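Gripper for eggs and other slippery stuff – what are you all running?

wristcam_lou
Started a new bench task Wednesday: egg out of a steamer pot, onto a plate. I've got two grippers to compare, a Giketti parallel with metal fingers and a Fevdale soft one (silicone pads, air driven). So far I've only spent real time on the Giketti. Stroke is fine and it opens way wider than an egg. What bugs me is the force setting. The bottom of the range on my controller is 2 N and I still don't trust it with a peeled one.

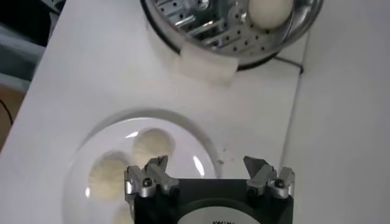
I wrote the approach so it comes straight down with the fingers wide and closes slowly, 53 percent speed on the last bit. Anybody have numbers for a soft gripper on the same kind of job? I'd love to hear it before I swap the mount and redo my calibration.

torque_salad
Go soft and don't look back! We ran metal fingers on fruit for months and I was forever tweaking force limits. Switched to the Fevdale and just quit thinking about it. The only downside is the compressor, it's so loud.

benchrat70
Gonna disagree with torque_salad. Soft fingers are great until you need to reach down inside something. A pot has walls, and those fat silicone fingers need room on both sides of the egg. If it's resting up against the side you're going to be fighting that all day. I'd keep the Giketti and stick thin rubber on the tips – cheap, and you can peel it off if you hate it.

wristcam_lou
Yeah, the walls are what I keep going back and forth on. My egg in the steamer likes to lean on the side, and the metal tips are nice and narrow.

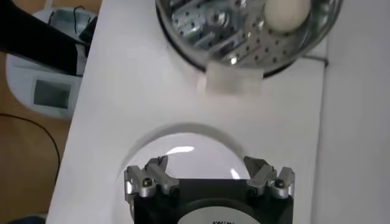
The other thing is the view. With the camera on the wrist I can see both fingertips the whole way in, and I'm worried the soft ones would block half of that. Might try the Ghasemi controller too, supposedly it goes lower on force than mine.

torque_salad
Ok, the wall thing is fair. Ours were all in open trays.

nesard_fan
I've got the Ghasemi on a Nesard arm. It does go lower, but the force reading drifts once the thing warms up, so I re-zero every 70 cycles. Paid about 220 for mine used. For the camera question, can you tilt it a few degrees? Helped me a lot with big fingers.

wristcam_lou
Tilting means a new bracket, but ok, I could print one. Rubber tips first, then the Fevdale. Will post grip results for both.

benchrat70
Do the shelled ones first, please. Less mopping.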